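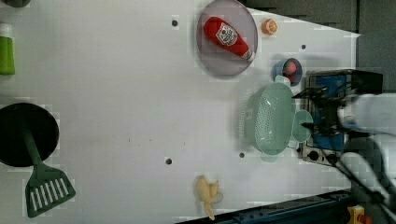

Ketchup bottle, plate, toy fruit.

Stop asking eighteen year olds what they're going to major in. Just stop. I'm serious.

Second semester starts at Banbridge next week and the declaration form is already in my inbox. Bright red banner. Due in May. I have had one semester of college. One! In that time I've learned how to do laundry, how to write a lab report badly, and that I don't like economics, which I told everyone at home I would be studying for the rest of my life.

Went home for break. Every single relative, same question. So what's your major. My uncle asked it twice in one dinner. And you can't say "I don't know," because then comes the face. The worried one. So you say econ, and they nod, and you've lied to your whole family over rice.

The argument for declaring early goes like this - classes are limited, advisors need to plan, students who commit graduate on time. Fine. I read the email from the dean's office, I get it. But look at what the form really asks for. It wants 16 courses, mapped out, semester by semester, through senior year. How would I know what I want to take in the fall of senior year? I don't know what I want for lunch.

My roommate, Somkiat Sombatkul, filled his in during orientation. Mechanical engineering, all of it, color coded. By midterms he was sitting in on a poetry seminar in Donum Hall and coming back at midnight to read stuff out loud at me. He wants to switch. To switch he needs 2 signatures, and one of them is from a guy on sabbatical. So he's staying in engineering, for now, becuase of a signature. 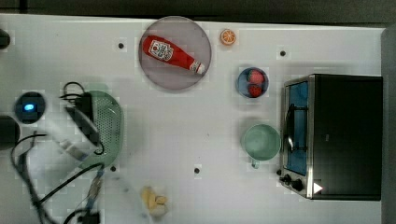 Tabletop, with the orange slice beside the plate.

That's what bugs me most. Declaring is easy, undeclaring is a whole project. If the school really believed we could change our minds (they say so on every tour, I gave my parents the quote) the form to get out would be as short as the form to get in.

And who does it hurt? Kids who came from schools that didn't offer much. I went to Yensuk, small place, good teachers, but I'd never seen a linguistics class or an anthropology class or anything with the word "cognitive" in it. I didn't know those were things a person could do. The kids who had all of that in high school show up already knowing. The rest of us are picking from a menu we can't read yet.

My friend goes to Narkeck College, where they don't let you declare until the end of sophmore year. Not allowed. She says people still stress, sure, but they stress about classes. She's taken geology, drawing, Arabic, and a stats course she hated. She says her advisor just asks her what she's been reading. Mine had 30 students and a stack of forms, and our meeting lasted as long as it takes to sign one.
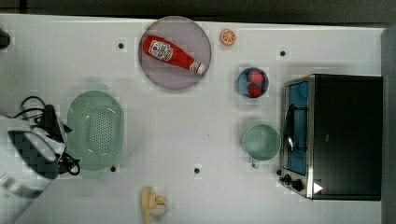
I know what the answer to all this is going to be. College costs a lot, you can't wander around forever. True. My parents are paying for this and I think about it pretty much daily. But rushing isn't free either. Somkiat might end up here an extra year if that signature doesn't come through. Who pays for that?

So, what I'd want. Move the deadline back a year, at least. Cut the course map down to the next two semesters. Make the switch form one page with one signature. And let first years drop in on intro lectures during the first couple weeks without being enrolled. Half the rooms have empty seats anyway, I've sat in them.

And relatives, teachers, neighbors, the lady who cuts my hair - ask something else. Ask what we read. Ask who our weirdest professor is. I have a great answer to that one and I've never gotten to use it.

Anyway I have to go register. I'm taking linguistics. The econ thing is still on my form.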